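4.2 Surface finish and perceived cleanliness of molded shells

The second part of the study looks at gloss. Matte and satin parts were dealt with in 4.1 and most of what was said there carries over, but high-gloss white is a case of its own and gave us the most trouble by far. Raters disagreed with each other, and in several cases with themselves a week later.

Parts came from two sources. The Lillari set (17 shells, open form, rolled rim) and the Ciklow set (flat-backed, thinner rim). Both white, both smooth. Same wiping procedure for all: dry cloth, then damp cloth, then dry again, 30 minutes rest before rating. No polish. Parts with a visible scratch on the outer face were dropped before the first session and are not in the totals.

Raters were asked three things - how clean is the part, how white is the part, would you accept it. Five point scale for the first two, yes/no for the third. They were free to look as long as they liked and to move their head, but not to touch. In all we have 321 usable ratings for the gloss condition. A few sheets were lost or unreadable.

Lighting was the ordinary room lighting, overhead strips, blinds down. We considered a light tent and decided against it. A shell in a tent looks like nothing anyone will ever see in a store or a bathroom, and Ramanauskas-type booths (see 2.3) flatten exactly the cues we wanted raters to use. The cost is that reflections of the strips fall on the part and move when the viewer moves. Figure 6 gives an idea of how this looks on a curved shell. 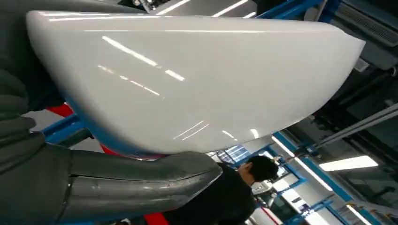

Figure 6. Gloss white shell under overhead strip lights. Note the thin slanting streaks on the curved face and the faint gray shading on the underside.

Two things follow from the curvature. First, the streaks. On a gently curved face they stay narrow and bright and raters mostly read them as a sign of good finish. Comments on the sheets: "shiny", "new", "looks wet". Small glints are another matter. Along a rim or toward a lower edge they were several times taken for specks of dirt, and the part marked down for it. When the same rater was shown the part turned a quarter way the mark usually went back up.

Second, the shading. The underside of a shell curves away from the light and goes a little gray. Nothing wrong with the material. But the whiteness scores drop when the underside is facing the rater, and they drop more for the Lillari shells then for the Ciklow ones, which have less underside to show. We did not expect the size of this effect. It holds when the 8 most curved parts are left out, though weaker.

Color pick-up is a smaller problem. A gloss white surface takes color from whatever is near it, and a band of blue or green along a lower edge is enough to make some raters write "stained". We removed colored items from the table before the second round. Could not do much about clothing.

Acceptance (yes/no) tracked cleanliness closely and whiteness hardly at all. In other words raters will accept a part they call grayish but not one they call dirty. This agrees with the Londus pilot, where the parts were smaller and the question was worded differently, so the comparison is loose.

Some limits. Order was randomized per rater but not per session, so fatigue may be mixed in with the later parts. The rim thickness differs between the two sets and we cannot seperate it from overall shape. A thick rounded rim catches light along its full length and may by itself lift the score - we have no part with the Lillari curve and the Ciklow rim, or the other way round. Viewing distance was marked on the floor and not enforced.

For the analysis in 4.3 the gloss ratings are split by facing side, outer face versus underside, and only the second round is used for whiteness. Cleanliness uses both rounds. Scores are left raw, no rescaling per rater.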